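Kategorie: Werkstattbuch / Basteln mit Motoren

12. Jan. 2026

Zweiarmige Anlage, Tisch in der Gemeinschaftswerkstatt Jusodville. Eintrag für mich und für alle, die nach mir an den Rechner gehen und sich wundern, warum die Grenzwerte anders sind.

Stand vor heute: Beide Arme fahren, beide Arme greifen, beide Arme halten sich für den einzigen Arm auf der Welt. Im August hatte ich in dieses Buch geschrieben, die Abstimmung zwischen links und rechts sei »im Grunde nur noch Fleißarbeit«. Ich lasse den Satz stehen, zur Abschreckung.

Heute gemacht:

- Handgelenkkabel rechts neu verlegt, jetzt mit Schlaufe hinter dem zweiten Gelenk. Vorher zog es bei voller Drehung am Stecker, und der Bus meldete einen Motor als vermisst.
- Nullpunkte beider Greifer neu eingelernt. Links lag um 125 Schritte daneben, was erklärt, warum er beim Schließen immer so beleidigt brummte.
- Stromgrenze beim Schließen heruntergesetzt, von 608 auf 369. Die Einheit ist laut Anleitung »intern«. Danke auch.
- Trirau (unsere Steuersoftware, falls jemand neu ist) auf den Stand aus dem Hauptzweig gebracht und danach eine Stunde lang die Konfiguration wiederhergestellt, die das Update freundlicherweise aufgeräumt hatte.

Zur Aufgabe. Bisher haben wir mit Klötzen geübt, und Klötze verzeihen alles. Also jetzt das Kartenetui mit den Klarsichthüllen: weich, flach, mit Riemen und Druckknopf, dazu Seiten, die aneinanderkleben wie alte Freunde. Auf dem Tisch außerdem die rote Schale, die ich als feste Marke für die Kameras benutze. Ziel ist, dass das Etui am Ende offen liegt und ein Finger zwischen die Hüllen kommt, ohne dass der zweite Arm beim Helfen alles vom Tisch schiebt. Der Knopf ist ein Kapitel für sich. Den würde ich gern einem Menschen überlassen, aber dann hätte man auch gleich alles einem Menschen überlassen können.

Beobachtungen zum Greifen:

Die Fingerspitzen sind nach all den Klötzen ziemlich verschrammt. Für Klötze egal, für Folie nicht. An jeder Macke kann eine Hülle hängen bleiben. Nachschleifen mit feinem Papier, dann neu ausmessen. Wer schleift, trägt bitte die neue Länge ein, sonst greift das Modell in den Tisch.

Flache Sachen anzugehen ist vor allem eine Frage der Höhe. Zu hoch: Luft. Zu tief: Tisch, Strom steigt, Abschaltung, Seufzen. Ich habe die Anfahrhöhe jetzt als eigenen Parameter herausgezogen, statt sie an drei Stellen im Skript fest einzutragen (zwei davon von mir, die dritte vermutlich auch).

Das Licht ist ein Ärgernis. Glänzender roter Kunststoff wirft die Lampe direkt in die Handgelenkkamera zurück, und wo ein Glanzstreifen sitzt, hat die Erkennung ihre eigene Meinung. Streuscheibe von Bornia liegt noch im Regal, ausprobieren.

Handgelenkkameras, Arbeitsbereich:

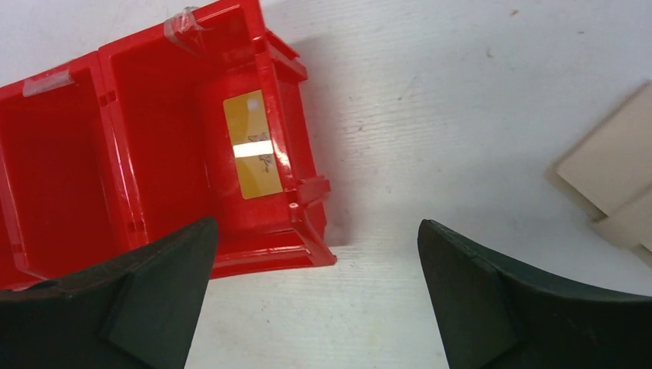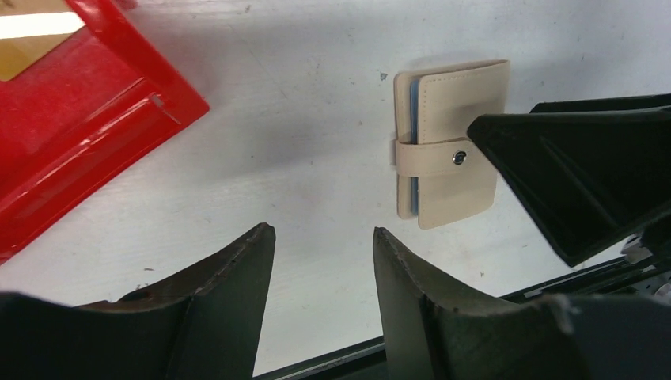
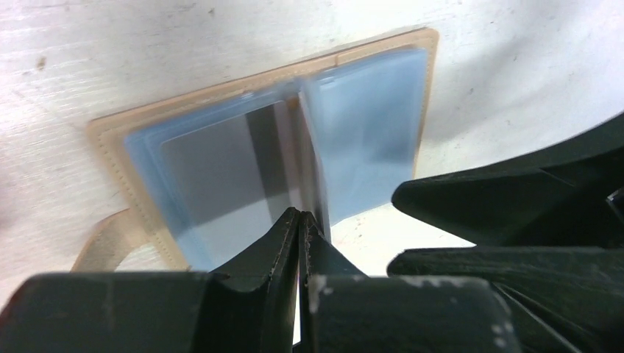 Aufgezeichnet wird alles, Gelenkwinkel mit, und der Ordner ist inzwischen bei etwa 2.817 Dateien angekommen. Bitte nicht »kurz mal aufräumen«. Ich weiß selbst nicht, welche davon wichtig sind, und genau deshalb bleiben alle.

Offen ist weiter die Sache mit dem Sicherheitsabstand. Die Kollisionsprüfung in Trirau rechnet mit Kapseln um jedes Glied, und die Kapsel am Greifer ist so großzügig bemessen, dass sich die Arme für berührt halten, wenn dazwischen noch eine Hand Platz hätte. Mache ich sie kleiner, kommen beide ans Etui heran. Mache ich sie zu klein, gibt es ein Geräusch. Heute habe ich nur die vordere Hälfte verkleinert und den Ellbogen dick gelassen. Die Werte stehen in der Datei mit dem Zusatz »vorsichtig«. Die mit dem Zusatz »vorsichtig_neu« ist älter, fragt nicht.

Die Halterung fürs Handgelenk ist nach der Zeichnung von Ruiz-Ortega gedruckt und sitzt, allerdings braucht die untere Schraube eine Scheibe, sonst wandert die Kamera mit jeder Fahrt ein Stück. Scheiben sind in der Dose mit der Aufschrift »Federn«.

Nächstes Mal:

- Spitzen schleifen, ausmessen, eintragen
- Streuscheibe über die Lampe
- Kapselwerte mit halber Geschwindigkeit testen, Hand am Notaus
- Riemen: erst mal so lassen und drumherum greifen
- Netzteil links beobachten, der Lüfter läuft auch im Leerlauf hoch

Strom ist aus, beide Arme stehen in Ruhelage. Der linke hängt dabei ein wenig, das macht er immer.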